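From: Teodor Haugen
To: homebrew list
Date: 30/10/2019
Subject: Re: Bottles for the fall swap

> Is anybody still collecting bottles for the swap? I've got a bunch
> in the garage and my wife wants the shelf back. Also, what do you
> all use on stubborn labels?

Yes, please bring them! I'll take anything brown with a plain crown top (no twist-offs, they never seal right for me). 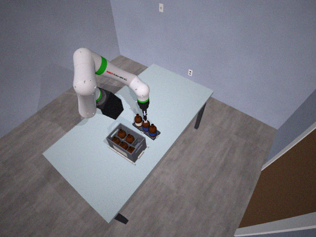
As for labels, I soak mine overnight in warm water with a scoop of washing soda and most of them slide right off by breakfast. The Blomqvist ones are the worst, that glue is like tar, so I just leave those on and call it rustic. I did 95 bottles back in June and my fingers were prunes for 3 days.

Caps are sorted too. I split a bag of 1,000 with my brother-in-law and there are 300 left over, so help yourselves.

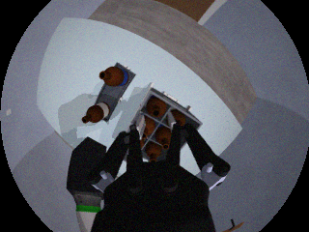
Oh, and please rinse before you bring them! Last year somebody handed me a crate with old yeast dried in the bottoms and I was at it with the brush half the night. A quick swish right after you pour is plenty.

I'm bringing the brown ale and maybe the cider, if it ever clears. Does anyone have a spare capper? Mine is pinching the necks again.

Teodor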